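Pondix-users mailing list archive
Thread: Re: wrist view and hand guiding, which frames to keep?
[Prev in thread] [Next in thread] [Index]

Hello all,

thank you for the answers to my first mail. I reply under the parts I can say something about.

> In our recordings by hand guiding, the wrist camera is useful during
> the approach and then it gives almost no information. Do you cut this
> part before training, or do you keep it? We have 400 demonstrations
> and I do not want to look at each one by eye. Also, is it better to
> record again with the remote control instead of pushing the arm?

We had the same question in Pluvcombe last November. At that time we had 400 demonstrations too, all made by pushing the arm with two hands. Now we have 1,000, and the newer ones are made with the Stondby handle from the next desk.

First, about cutting. We do not cut. In the beginning we did it, with a small script which removed every frame where the sharpness was under a limit. The result was that the time steps had holes, and the joint positions jumped from one value to a far one. The policy learned these jumps very well. After this we kept all frames and only wrote a flag in the episode file, "wrist_low_detail", with 0 or 1. The training code can read it or ignore it.

I put one wrist frame for which the flag is 1, so that we speak about the same thing: 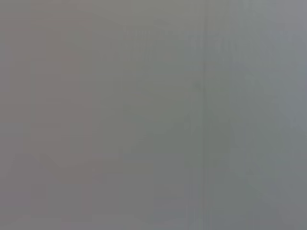 Page last modified: November, 16:40 (archive rebuilt automatically)

The whole frame is gray, a little pink on the left and more blue on the right, with one soft dark line from top to bottom near the middle. I would not try to get a grasp position from it. But a simple sharpness limit is not always enough for such a frame, because the slow change of color gives some gradient. We compute the value on small tiles and take the highest tile. If the highest tile is under 30, the flag is set. Please note that 30 is for our image size and our scaling, so you must find your own number.

> is it better to record again with the remote control

It depends on the person more than on the device, I think. With hand guiding the new people are good after a few tries, they feel the contact directly. With the handle they need more practice, and they stop often to look. These stops are also in the data. We now remove an episode if it has a stop longer than 7 seconds, but we keep the short ones.

One advantage of the handle is that your arms and sleeves are not in the overhead view. With hand guiding they are there all the time, and then in the real run they are missing. For us this was a bigger problem than the wrist view.

I would not record your 400 again. I would add the flag, train one time with the wrist input masked on flagged frames and one time without masking, and compare. The Borbély loader can do the masking if you set the option per camera and not for the whole episode. In the older version the option has the same name but it works on all cameras together, so please check which one you have.

One question from my side: does somebody here save the gripper opening as a measured value, or only the command? We save only the command until now and I start to regret it.

Best regards from Pluvcombe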